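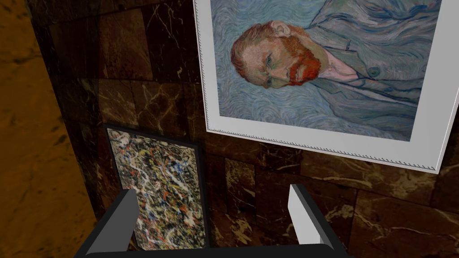

2 min read

I keep seeing ads for canvas prints of famous paintings, the "museum quality" kind, and I have been grumpy about them since February. So, a thread.

First, "museum quality" means nothing. Anyone can print those words on a box. I asked Hisavus, one of the bigger sellers in my feed, what it meant and got back a paragraph about passion.

I asked again. Second reply said their inks are "archival." Archival for how long? Tested by whom? The chat closed itself.

Then there's the "limited edition" business. Vurkau sells Van Gogh prints in an edition of 2,000. Limited by what? The painter has been dead since 1890 and did not sign off on this. If they sell through, I expect the next edition will be an inch wider.

The certificate that comes with it is signed by the company that sold it to you. I can also write a note saying my sandwich is authentic.

Now the texture upcharge. Petridis wants 20 dollars extra for "hand-applied brushstrokes." I bought one. It's clear gel. The ridges run left to right across everything, including a beard that was painted pointing down.

Maybe you like the gel. Fine. But a layer of clear goo that ignores the strokes under it is a strange thing to sell to people who say they love the strokes.

Color is where I get really suspicious. I pulled up the same self-portrait from 12 different shops. The jacket went from gray to nearly turquoise. Every single listing said "true to the original." They can't all be.

And the ones who send you a "see it on your wall" preview! Of course it looks good on marble. Everything looks good on marble. I have beige drywall and a thermostat.

Someone will say I should just buy from a museum shop. Sometimes, yes. But those vary too, and I've paid museum shop prices for a poster that curled in the tube and never uncurled.

What I do now: look for the name of the paper, the name of the ink and a return address. If a listing has none of those and four paragraphs about the artist's suffering, I close the tab.

Also check whether the whole painting is there. A lot of these get cropped to fit a standard size and the listing won't mention it. Count on losing a shoulder.

A few people asked about Linel. Haven't ordered from them. Their site says 10 years against fading, but the link to the warranty goes to the home page, so draw your own conclusions.

Replies are open. If you work for one of these places, please bring the ink test results.

Fri 6 June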